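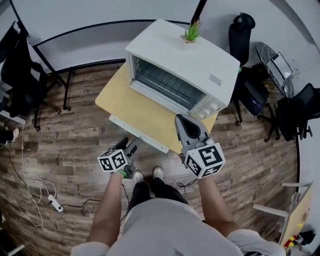
A white toaster oven on a light wooden table.

Ayantu Gebremichael wants me to believe that a countertop oven can replace the big one. She has run the small-kitchen cooking class at Ollwood for three years, and she gave up her own full-size oven last October.

"I don't miss it," she says. Not even for a roast? "I don't make roasts."

That seems like a convenient answer. I ask about the power bill, the usual selling point, and she admits she has never compared hers. "It heats a smaller box. It has to be cheaper."

Maybe so. Hnat Kostiuk, who fixes appliances out of a shop on Clomow Street, is less sure. "People run the small one twice as long," he says. "Two trays of cookies, one after the other, then a third. Where's the saving?" He also dislikes the temperature dials. He once tested a customer's at 4 settings and got the wrong number on every one.

Gebremichael shrugs at this. "So buy a thermometer."

She did bake me a potato. It took an hour and the skin was good. The middle needed longer, and I told her so. "You cut it too early," she said.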